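Minutes of the Hulme Laundry Users' Group, January 21, 2026

I'm doing the minutes again, so apologies in advance for the rambling (you did all vote for me!). Kazimír Michalík took the chair. The August minutes were agreed once we'd fixed the spelling of Hultberg.

1. Visit to Narel

Most of our time went on the open day at Narel, where we watched the Rodard folding robot being put through its paces. I loved it, and I think I went on a bit. They gave us 30 minutes by the machine and then tea, and we were allowed to ask whatever we liked. Kazimír asked about towels. I asked about football kit, as that's what fills my machines every weekend, and the demonstrator said shiny fabric is harder for it than cotton.

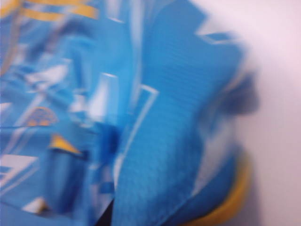 Wrist camera view at Narel: blue top with yellow trim, bunched up on a pale background.

The wrist camera picture got passed round the table and we had a good natter over it – is it a sleeve or a collar, that yellow curve at the bottom? Two votes each way, so I've left it open. Kazimír wondered how the machine makes sense of anything so blurry, and I've said I'll email Narel and ask.

2. Trial at Hultberg

Narel have offered us a trial load of 300 items at the Hultberg site. Agreed to say yes, so long as we choose what goes in (plenty of sports kit, please). Kazimír to ring them about dates.

3. Any other business

The kettle in room 19 is still broken. I'll bring mine.

Hulme Laundry Users' Group | Contact the minutes secretary | Back to top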